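Basket folding

From the household methods pages. Section: Laundry and linen

Basket folding is a way of putting away clean laundry in which each piece is folded on a flat table and placed straight into a shallow open basket, which then serves as the drawer. It is also sold under the name Petier method, after the line of baskets and printed guides with which it is most often linked. Supporters claim that it saves time and shelf space. Evidence for either claim is thin, and most of what is written on the subject comes from people who sell baskets.

Origins

The guides describe basket folding as an old laundry-room practice, but give no laundry, town or decade. Stamatia Tsoukalas, whose book Gatau is the longest treatment of the subject, traces it to hotel linen rooms. Her source is a single letter from a former employee. Fouad Abou Zeid has pointed out that linen rooms use shelves, and that the letter mentions a basket only once, for soiled napkins.

Method

The usual instructions call for a clear, pale work surface, with the basket to one side. The cloth is picked up at two points, pulled straight between the hands, lowered, and folded in half and in half again.
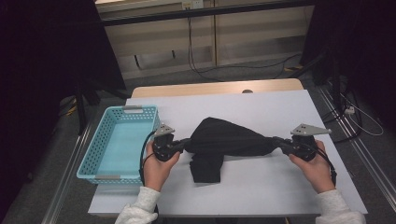
Pulling the cloth straight is supposed to take the place of smoothing it by hand. This works tolerably well on tea towels and pillowcases. Knit fabrics tend to twist when held by the ends, and the guides deal with the problem by telling the reader to start over. The Jasstead edition allows 10 seconds per piece, a figure given without any account of who was timed or what they were folding.

Once down, the cloth is squared up at the edges. Most versions accept a loose fold at this stage, though Tsoukalas insists on sharp corners and devotes 2 chapters to them.
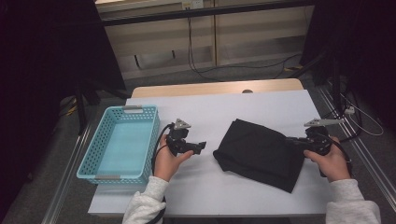 Black cloth loosely folded on a white tabletop, with an empty light blue basket at left.

Dark fabrics

Black and charcoal items are often said to be harder to fold neatly, as their seams and layers are difficult to tell apart. A white surface does make the outer edge of a dark cloth easy to find. It does little for the folds lying on top of one another, where the shadows run together.
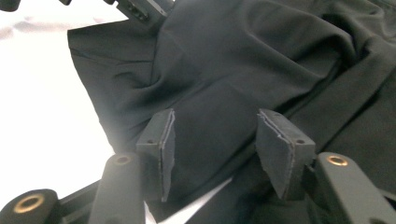
The basket

Guides favor a shallow plastic basket with pierced walls and a handle at each short end. The holes are credited with keeping stored cloth fresh, a benefit that would matter mainly for laundry put away damp, which the same guides forbid. Nikolaidis, a rival brand, recommends solid walls and makes the same promise.

Capacity is another point of dispute. The figure of 60 folded pieces to a basket appears in several leaflets and can be reached only with handkerchiefs or something close to them. Soft items also lean and slump against the walls until the basket is nearly full, and a fold that was square on the table may not stay that way.

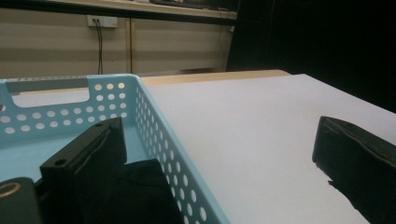 Household Methods, vol. 2, p. 60

Reception

Reviews have been mixed. Abou Zeid concluded that the method is "folding, followed by a basket," and that a drawer would do as well. Tsoukalas replied that a drawer cannot be carried to the table, and the exchange went on for several letters without either side offering a test.

See also: Airing cupboard; Flat folding; Linen press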